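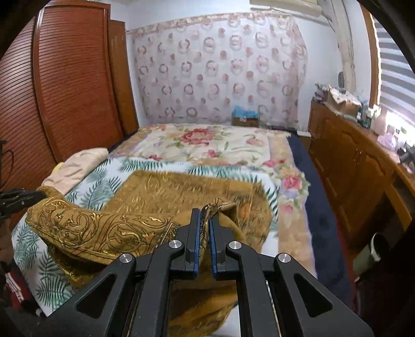 Hi all,

Graça Gouveia wrote:
> Anneli, does relabelling the grasp phase really help on
> garments, or are you just seeing the extra data kick in?
> We tried it on towels in January and got nothing.

Good question, and I wondered the same thing for weeks! I reran it on the Flisari set with the data held fixed: 874 two-handed shirt demos, same split, same seeds. The only change is where we cut each demo. The old way cut on finger width, and the new way cuts on when the cloth between the fingers stops sliding (Tkachuk's slip labels, slightly tidied).
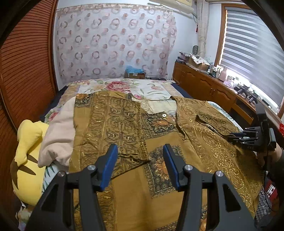
Sleeves are where it pays off. Full folds went from 65 to 77 percent on the held-out shirts, and nearly all of that is the policy no longer letting go early on the second sleeve. Collars didn't budge, sorry to say. My guess is that towels are just too easy on the grasp side, so you wouldn't see much (did yours have any hems to speak of?).

Busy prints were my other worry, as the slip labeller leans on texture and I figured a bold pattern would either help heaps or wreck it. No difference I could measure, either colour or grey. 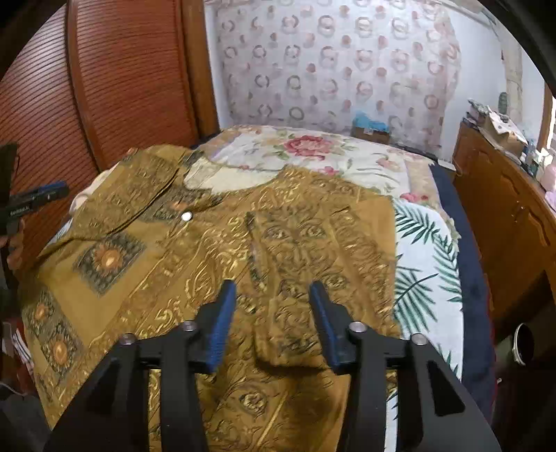
Patterned shirt laid out front up, both grippers in view.

I've put the 371 relabelled demos that changed the most in the Novano folder, along with the cutting script. Have a go and tell me what breaks. I haven't touched trousers yet, and the Sukum loader still chokes on the longer ones.

Cheers,
Anneli Kallio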